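The grip pads again

Posted by Irkano on Friday, July 3, 2026
6 min read

I have now changed the pads on this gripper for the third time since March, and I am less convinced than ever that the pads were the problem.

Some background if you haven't read the earlier posts. The gripper is the hand-held Flondonow, the two-finger one, with the camera on it. You carry it around and pick things up with it, and the recordings go off to train an arm that will supposedly do the same. I don't train anything. I keep the tool working, which means screws, pads, cables, lens wipes and a spreadsheet I resent.

The complaint was slipping. Flat things mostly: cards, thin paperbacks, anything with a glossy cover. The fingers close, the thing starts to lift, and then it slides out and lands on its face. The manual says to replace the pads every 700 grasps "or when worn." I got 207 out of the first set before people started grumbling. Jesetti, who sell the pads, told me by email that this was within normal variation. I'd love to see what abnormal looks like.

So, the swap. The old pad peels off from the tip end if you get a fingernail under it. Don't use a blade. I used a blade the first time and put a groove in the plastic, and the next pad sat on top of that groove with a tiny bubble under it for its whole short life. Wipe the inner face with alcohol, wait until it has flashed off, wait some more. Press the new pad on from the base toward the tip, with the ridges running the same way on both sides. Then clamp the fingers shut on a folded cloth and leave it overnight. The manual says 25 minutes is enough. I tried 25 minutes in March and one pad had crept by the afternoon.

While you're in there, check the finger screws. There are two holes on the face of each finger and the screws back out slowly with use. I had one that turned freely under my thumb. A loose finger toes out when it closes, so only the back edge of the pad touches, and then you have a slipping problem that no pad in the world will fix. I suspect that was most of my trouble with set number one, and I threw out a perfectly good pair of pads over it. I've since put a dot of paint across each screw head and the plastic next to it, on the side the camera doesn't see.

After the screws comes the view check, and this is the part people skip. Both fingers should sit in the bottom of the picture, leaning in at the same angle, with the tips clear against whatever is ahead. If one leans more than the other, the finger is seated wrong or the camera has shifted in its mount. I do it somewhere with plenty of straight lines and clutter behind the tips. A blank wall will make any misalignment look fine. Bookshelves are very good for it, once you learn to ignore the bend the wide lens puts in everything.

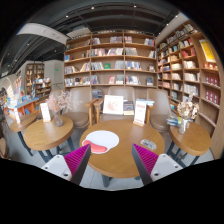 View check with the magenta pads on, tips up against the round table.

I like that one. The pads face each other, the fingers mirror each other, and the dark tips stand out against the tabletop. I also like that there's a mouse pad and a small flat thing on the table, because small flat things are where the grumbling comes from. Passing a view check tells you nothing about grip, of course. It tells you the geometry looks sane. I have had a gripper look perfect on camera and drop a bookmark nine times in a row.

About the color. Jesetti's sales page claims magenta is "optimized for visual tracking." Maybe. The fingers are white and gray, so a strong color on the inside does make it easier for me to see where pad ends and plastic begins, and I'll take that. Whether it makes any difference to a model I have no idea, and I notice that the page doesn't offer any evidence either. The magenta set cost me 67 dollars. I asked whether it was a different rubber from the gray set and got a link back to the same page.

What I did see on the bench is that the ridges matter more than the brand. Sharp ridges hold a book spine well. On a card lying flat they're close to useless, as the card's edge drops between two ridges and pivots. I tried a smooth strip near the tip on a spare pair of fingers, cut from a sheet of silicone in the drawer, and it held cards better and books worse. So now I have two bad options where I used to have one, and the spare pair is labeled and in a bag.

Someone will suggest the Brynjólfsdóttir pads in the comments, because someone always does. I've tried a borrowed pair. They're softer, they pick up lint like tape, and you have to wash them far too often. If you work in a clean lab, fine. If the tool goes anywhere with carpet or upholstery, expect to spend your evening at the sink.

My current routine, for what it's worth: thumb on the screws before every session, damp cloth on the pads at every battery change, view check after anything gets bumped. Grasp count goes in the spreadsheet at the end. I no longer reset the count when I only clean the pads, which I was doing for a while and which made the early numbers worthless. Sorry to anyone who copied them.

The magenta set gets the same log as the others. If it gets anywhere near 700 I'll write it up, and if it dies at 207 like the first one I'll be sending Jesetti another email.

4 comments
11 shares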